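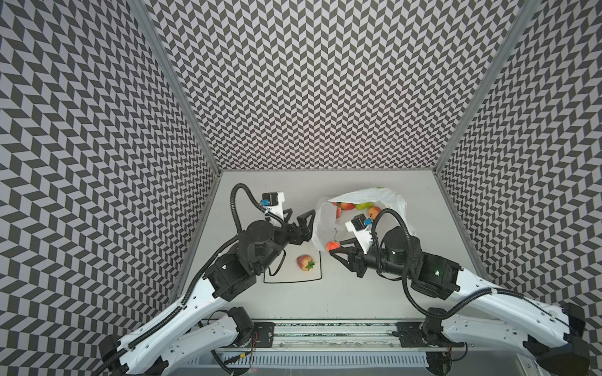 What a Bagging Cell Leaves on the Packing Bench

Posted in June by the Packing Floor Editor
19 shares | 4 comments

Search this site... Go

The produce packing hall at Vutier fills mixed fruit bags for local orders. Until last winter it was all hand work. Now part of the bagging is being moved to two-arm cells under a project named Dramine, and the question on the floor is what the packers will be doing in two years. My view is that the job will shrink in motion and grow in judgment, and that the pay grades have not caught up.

Start with the numbers management uses. A shift at the Sial site ships 2252 bags. The plan moves 293 of those to the cells in the first phase. That is a small share, and it has been presented as harmless. The share is the wrong thing to measure. The bags chosen are the simple ones, with few pieces and no glass or eggs. What stays on the benches is the awkward remainder, and the hourly target for the benches was set when easy bags were in the mix.

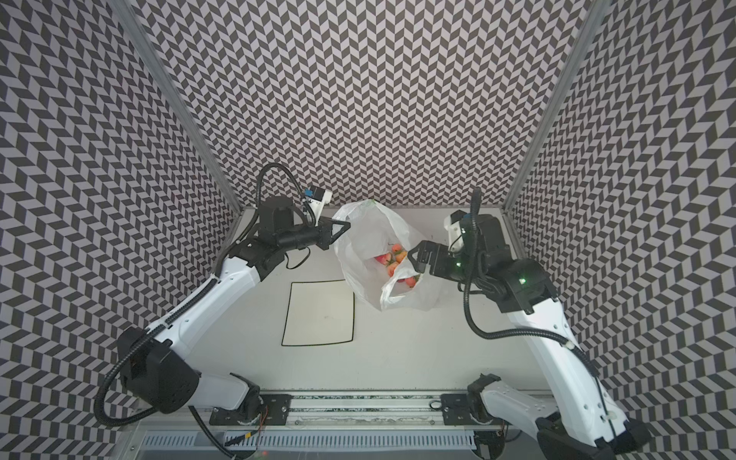 Bench targets should be reset before the second phase. The current figure is 60 bags an hour per packer, measured over all bag types. A packer earns slack on an easy bag and spends it on a hard one. Handling the bag itself takes up part of that time, and it is the part outsiders leave out. Thin plastic has no fixed shape, and here it takes both grippers, one on each side, to keep the top pulled open over the fruit. A packer does the same with two fingers and a thumb while looking at the next order. That skill has never appeared in a job description, so it has never been paid for.

The second change is supervision. One packer per shift is assigned to the cells as an attendant. The attendant clears stops, replaces torn bags and rejects bruised fruit. The Zorkton training module for this runs one afternoon and covers the stop button, the restart sequence and the fault list. It does not cover when to overrule the cell, and that decision is made many times a day. Attendants are still graded as packers.

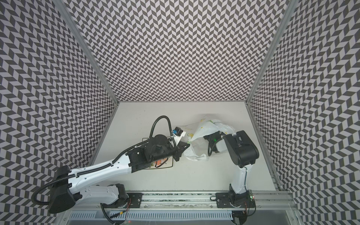 Two arms at work on one bag in the cell.

I do not oppose the cells. Repetitive wrist strain is common on the benches and I have had it myself. But a fair rollout needs a separate attendant grade, a bench target based on the bags that remain, and a rotation so that no packer gets only the hard orders. All of this can be written into the phase two schedule, which is still in draft.

4 comments | Share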